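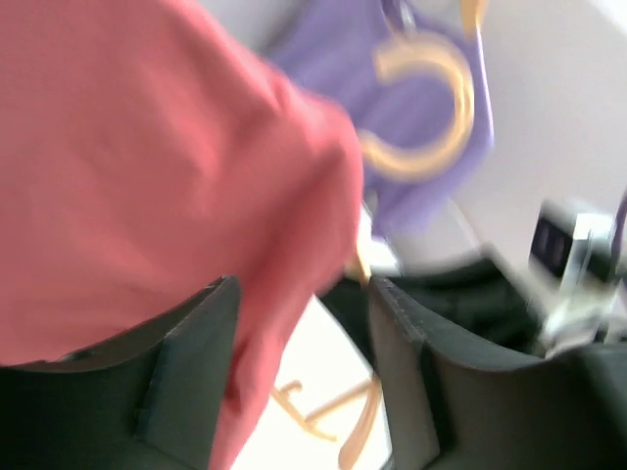 Section 5: Care, Folding and Storage of Fabric Items

This section applies to all fabric items supplied with the Muva linen range, including throws, table covers, drawer liners and the Walorach soft storage bags. Read it in full before the first wash. Assembly of the Michiels shelving unit is covered in Section 4.

5.1 Before first use

1. Remove all packaging, swing tags and plastic fasteners. Cut fasteners with blunt-ended scissors. Do not pull them through the weave.
2. Check each item against the packing list. If an item is missing or marked, contact the retailer before washing it. Washed items cannot be exchanged.
3. Locate the sewn-in care label. Where the label and this manual differ, follow the label.
4. Wash coloured items separately for the first three washes. Coral, rose and other warm shades may release a small amount of dye during this period.

Caution: Keep plastic packaging away from infants and young children. Dispose of it promptly.

5.2 Washing

1. Sort items by colour, then by weight. Do not wash a heavy throw together with light liners.
2. Close all zips and press studs. Turn printed covers inside out.
3. Select a gentle cold cycle and a mild liquid detergent. Powder detergent may leave pale streaks on matte fabrics.
4. Fill the drum loosely. An item that stays bunched during the cycle will not rinse evenly and may come out with set creases.
5. Remove the load as soon as the cycle ends.

Do not use chlorine bleach or optical whitener on any coloured item. Fabric softener is not recommended for the storage bags - it reduces the stiffness of the base panel.

5.3 Drying

1. Shake each item firmly and draw the edges out by hand to their full length.
2. Hang over a line or rail in the shade. Place pegs at the hem only.
3. Turn the item once while drying so that both faces are aired.
4. If a tumble dryer must be used, select the lowest heat setting and remove the item while it is slightly damp. Finish drying on a rail.

Note: Direct sunlight will fade pink and coral shades. Fading is treated as normal wear and is not covered by the warranty.

5.4 Preparing the folding surface

Folding should be carried out on a clean, flat table or a made bed. The surface must be free of crumbs, moisture, adhesive labels and sharp objects.

1. Wipe the surface with a damp cloth and allow it to dry completely.
2. If the table has a rough or unsealed top, cover it with a plain white sheet. Smooth the sheet to the edges.
3. If a printed cover is used on the table, confirm that the print is colourfast. Press a damp white cloth against the printed lettering for one minute and inspect it for colour.
4. Place the items to be folded at one end of the surface and leave the other end clear.

5.5 Folding a throw or large cloth

1. Lift the cloth from the pile by one hem. Do not grip it by the centre, as this stretches the weave and leaves a raised point.
2. Follow the hem with the fingers until a corner is found. Hold this corner in one hand and continue along the same hem to the next corner.
3. Lower the cloth onto the table and allow the folds to fall open.
4. Smooth the cloth from the centre outward with the flat of the hand. Diagonal folds should be eased toward the nearest corner and not pressed down.
5. Bring the two short edges together. Align the corners before smoothing.
6. Fold in half again in the same direction.
7. Turn the cloth and fold it in thirds, finishing with the hems on the inside.

The finished bundle should fit the shelf of the Michiels unit without overhang. The clear depth of each shelf is 41 cm. If the bundle is too deep, open the last fold and repeat step 7 with narrower panels.

Note: Loose threads at the hem should be trimmed with scissors. Do not pull them.

5.6 Removing creases

Minor creases will normally relax if the cloth is hung overnight. For deeper creases:

1. Set the iron to low. Test it on an inside corner.
2. Lay a thin cotton cloth over the creased area.
3. Press and lift. Do not slide the iron across the fabric.
4. Allow the cloth to cool fully before folding it.

Caution: Do not iron over printed lettering or decorative trim. Heat may transfer the print to the iron or to the table cover beneath. Press printed items from the reverse side only.

5.7 Storage

1. Confirm that the item is completely dry.
2. Place heavier items on the lower shelves or at the bottom of the bag.
3. Store light and dark colours in separate bags, or place a sheet of acid-free tissue between them.
4. Close the bag without compressing the contents - a Walorach bag holds no more than 9 kg, including any liner.
5. Refold stored items along different lines every six months.

Do not use vacuum bags for throws. Prolonged compression may permanently flatten the pile. Cedar blocks may be used, provided that they do not touch the fabric.

5.8 Replacement parts

Replacement liners, label holders and zip pulls may be ordered through Sosness Customer Service. Quote the item name, the colour and the batch code printed on the reverse of the care label. Batch codes below 3000 refer to the earlier bag design, which takes the narrow liner.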